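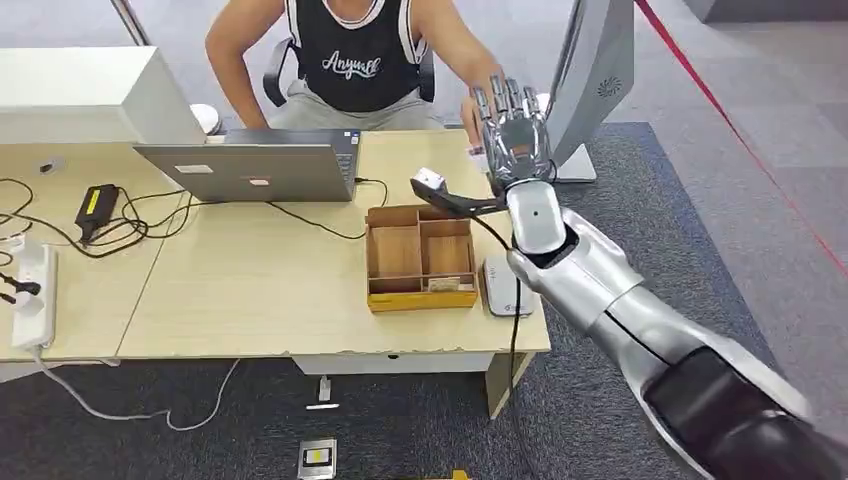

Bülent Polat told me straight away that my topic was too big. "Why do people stop cooking at home" could fill a shelf, he said, and what I had was one summer and a notebook. So I cut it down to something I could handle: what do students in shared housing in Dudbridge eat on the nights they mean to cook and then don't?

I should say up front that I'm one of those students. I own a very nice pot and I use it for ramen. So yes, I went in with some opinions!

How I did it

I asked 18 people to keep a food diary for the first part of August. They wrote down what they planned for dinner in the morning, then what they ended up eating, plus a line on why if the two didn't match. Six of them dropped out (one left the diary on a bus, which I believe, and one got bored, which I also believe), so everything below comes from the 12 who stuck with it. I also talked to most of them for a bit afterward, usually while one of us was eating something.

I kept the diary short on purpose. My first version had a whole page per day, and So-yul Seol gave it back to me after one evening with only the word "pasta" on it. Fair enough. The second version fit on an index card.

What came out

I expected money to be the big thing, and it hardly came up. What came up over and over was the kitchen itself. The sink is full, somebody else has the good burner, the pan you wanted is in the fridge with leftovers in it. Oanh Khúc wrote "kitchen busy" on so many cards that she started shortening it to KB, and then other people in her house picked it up too, so I had to go back and ask what it meant.

The second thing was thawing. I had no idea this would be a category! People plan on chicken, the chicken is still a brick at seven, and dinner turns into toast. Tincuța Hodoroagă fixed this for herself halfway through by moving things to the fridge at breakfast, and her cards after that match up much better. I left her in, but I probably should have asked everyone not to change their habits during the study.

Takeout was lower than I guessed. Cereal was higher. Eggs were the most common backup by far, mostly scrambled, often eaten standing up.

What I'd do differently

Twelve people is a small group and nearly all of them are friends of friends, so I wouldn't stretch this past our few streets. I'd also start the diaries during the semester, when everybody gets home at the same time and the fight over the stove is a lot worse. And I'd ask about shopping days. Nazmiye Güneş pointed out that her plans fell apart mostly near the end of the week's groceries, and I had no way of checking that for anyone else.

The blank card is in the appendix if you want to copy it. Print it on thick paper, the thin ones got soggy.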